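Lucero 3000 Battery Sprayer, reviewed after a season on tomatoes and peppers
May 15, 2018

I bought the Lucero for copper sprays on the tomato rows at our Bastavthorpe plot. Bacterial spot cost us most of the peppers the year before, and the old pump sprayer leaked at the wand.
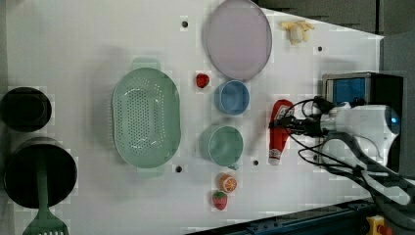
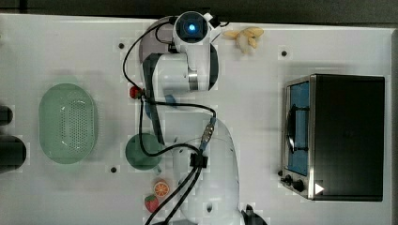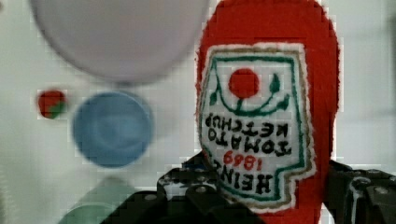
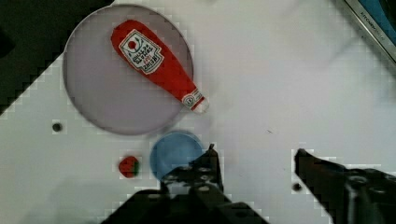
On the white tabletop: the sage green colander in the first picture, the ketchup bottle in the last two.

The tank is marked in clear lines and the mouth is wide enough to pour into without a funnel. Pressure stays even until the last cup or so. The cone nozzle gives a fine mist that reaches the undersides of the leaves, where I need it most. The flat fan nozzle is coarse and I stopped using it.

Wettable powders are the weak point. Copper settles quickly and there is no agitator, so I shake the tank every row. The filter in the handle clogged twice. It unscrews by hand and rinses clean.

Hutdale claims up to 1000 feet of row per charge. I got through all of ours, which is 500 feet, with two bars left on the battery light. Charging takes overnight.

The straps are thin. With a full tank they dig in, and I added foam from an old pack. The Guvmont sprayer I borrowed in February was more comfortable but dripped after shutoff, and this one does not.

Spare seals are part number 2044 and have to be ordered by mail.

Good for a large garden. For a bigger field I would want a tank with an agitator.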